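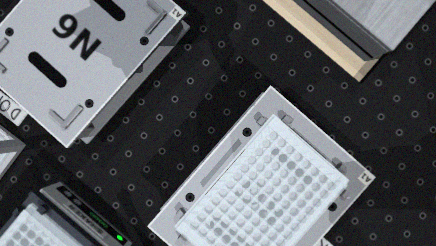

Wednesday nights have turned into robot nights at our place, and I couldn't be happier about it (my dinner schedule might disagree). The lab automation club is building its whole term project in simulation first, so four of us pile around the kitchen table with laptops and a pot of tea and argue about A1.

If you've never had to care about A1, it's the corner well you count from on a microplate, and getting it wrong means every one of your 96 wells is wrong too. Audrey-Anne Chan spent most of last week chasing a bug in our Wenen script that came down to exactly that. Her fix was a single line! She was so pleased she rang her mum.

We've got 415 lines of code now, which I'd like to trim before the March showcase, and the Jinley team is already running theirs start to finish, the show-offs. I still have the transfer heights to sort out and I've promised to do it by the weekend. Bring biscuits if you're coming next week, we're out.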